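From: Loukia Andreadis
To: Wamilley Residences – Rooms and Furnishings list
Date: 22 March 2020
Subject: Re: [rooms-furnishings] Standard for bedrooms being made up, and the question of cartons

Dear colleagues,

I refer to the message from Munther Atallah, quoted below, and to the replies that have been received since. I have discussed the matter with Angeliki Sotiropoulos and with the Jitham site office, and the following now applies to all bedrooms at Wamilley, Jitham and Lultness until a revised schedule is issued. Site supervisors are asked to bring it to the notice of their teams and of any relief staff.

1. Beds

A bed is to be recorded on the room sheet at one of two stages. "Base sheet on" means that the mattress has been checked, the protector is in place and the bottom sheet has been put over it. "Made up" means that the doona, pillows and pillowcases have also been supplied. The two have been used interchangeably in the weekly return and this has led to rooms being offered to residents before the linen was complete. Please use one or the other, in those words.

Creasing in the bottom sheet need not be ironed out. Sheets come back from the laundry folded and a fold line will usually remain for the first few nights. Staff should pull the sheet flat by hand towards the foot of the bed and leave it at that. Stains, thinning or tears are another matter and the sheet should be returned in the marked bag.

The light-coloured sheets are to stay with the double beds. Chrysanthi Gavalas has pointed out that at Lultness these have been going onto single beds with the excess tucked under, which leaves the upper floors short when the doubles are changed. The older white sets are still adequate for the singles.

2. Upholstered headboards

Several of the newer beds have a fabric headboard with stitched vertical channels. Dust and lint gather in the channels. They should be vacuumed from top to bottom with the soft brush attachment, one channel at a time, on the day the room is vacated. Spray products are not to be used on the fabric. We had two headboards at Jitham marked last year by a bathroom cleaner, and the supplier, Raptis, would not accept them back.

Where the bed has been moved away from its wall for cleaning, please see that it is put back squarely. A headboard left leaning or standing proud of the wall works loose at the bolts.

3. Cartons

Mr Atallah asks whether appliance cartons may be kept in the bedrooms. The answer is that they may, for a short period, on the conditions set out here.

A carton that still contains an appliance may stand on the floor against a wall for up to ten working days while the appliance is awaiting tagging. It must not be put on the bed at any time, whether the bed is dressed or bare. It must not stand in front of a power point, a heater or the wardrobe. The delivery label is to be left on the carton until the item has been entered in the register, as the store at Wamilley has no other means of matching it to the order.

An emptied carton is to be flattened and taken to the loading bay on the same day. I am aware that some teams prefer to hold on to them in case of a warranty return. Prodromos Papadakis has agreed to keep one carton of each size in the store for that purpose, and the remainder are to go. Packing tape should be slit along the seam and not torn, so that the board can be accepted for recycling.

Several of the cartons now coming through are printed mainly in Chinese, with a lesser amount of English, and the teams have asked how they are to be entered. Please copy the English heading as it is printed and give the supplier's reference from the packing slip. There is no need to guess at the remainder. If no English name can be found, write "carton, see label" and Mr Papadakis will complete the line.

4. Walls and leads

Scuffs and small marks on white walls are to be noted on the room sheet but should not be touched up by the cleaning teams. The touch-up paint held at Lultness is a warmer white than that on the walls at Wamilley and the patches show. A damp cloth may be tried. If the mark remains, enter "scuffs, wall behind bed" or similar and move on. Painting will be looked at in May.

Loose leads along walls and in corners should be reported with the room number and the wall on which they run. Please do not unplug, shorten or tape them. Some of these belong to the telephone and data contractor and we have already paid for one line to be put back.

5. Notes on walls

Sticky notes have been a convenient way for one team to leave word for the next and I do not wish to forbid them. They should however be kept to the wall beside the headboard, at or near headboard height, and taken down by whoever signs the room off. Notes on the fabric of the headboard, on mirrors and on the back of the door have all been found by residents. Anything that will matter beyond the next visit belongs on the room sheet.

6. The weekly return

There were nine rooms in last week's return with no linen stage entered, and eight of those were at Jitham. The supervisor has explained that the old form was in use and has since been supplied with the new one. I would be grateful if all remaining copies of the old form, recognisable by the single column headed "Bed", could be put in the recycling.

Room 207 at Wamilley should be carried forward as outstanding. Its wardrobe door has yet to be rehung, and Ms Sotiropoulos will advise this list when the joiner has been.

Queries should be sent to the list and not to me individually, so that the three sites receive the same answer.

On 20 March, Munther Atallah wrote:

> Dear all,
>
> I should be glad of a ruling on two matters before the next
> return is due.
>
> The first is cartons. The kettles and other small appliances
> ordered through Raptis are arriving in stages and the store at
> Wamilley is almost full. At present my team is putting the
> cartons straight into the bedrooms, usually on the floor next
> to the bed, so that they are where they will be wanted once
> tagged. At Lultness I understand they are being held in the
> corridor, which I would not be comfortable with here given the
> width of ours. In one instance a carton had been set on a clean
> bottom sheet and the sheet had to be changed. Is there a rule,
> and if not, could we have one?
>
> The second is what we are to call a bed which has its bottom
> sheet on and nothing else. My team has been writing "done".
> Chrysanthi's team writes "part". The office appears to read
> both as ready for occupation. I do not mind which term is
> chosen provided that it is the same at every site.
>
> I would also mention that the walls behind the beds on our
> upper floor are showing marks again. Most are small and dark
> and appear to be at varying heights, so I do not think the
> headboards can be blamed for all of them. I have not had them
> painted and will await instructions.
>
> Lastly, the soft brush for the vacuum cleaner has not come
> back from Jitham. If whoever borrowed it could send it over
> with the linen run, it would be appreciated.
>
> With thanks,
>
> Munther Atallah
> Site Supervisor, Wamilley
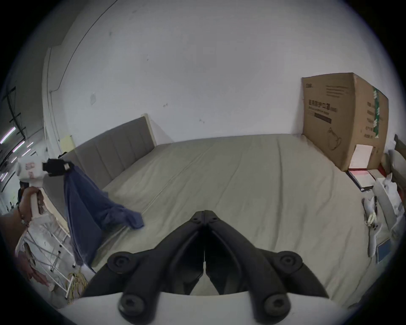
Loukia Andreadis

Base sheet on, not yet made up. The carton is on the floor against the wall, clear of the bed, and its label is still attached. For the room sheet: scuffs, wall behind bed; lead in the corner, upper wall; one yellow note by the headboard, to come down at sign-off.

Residential Services
Wamilley, Jitham and Lultness

You are receiving this message as a member of the rooms-furnishings list. Replies go to all members. Requests to join or leave the list should be made to the Wamilley office.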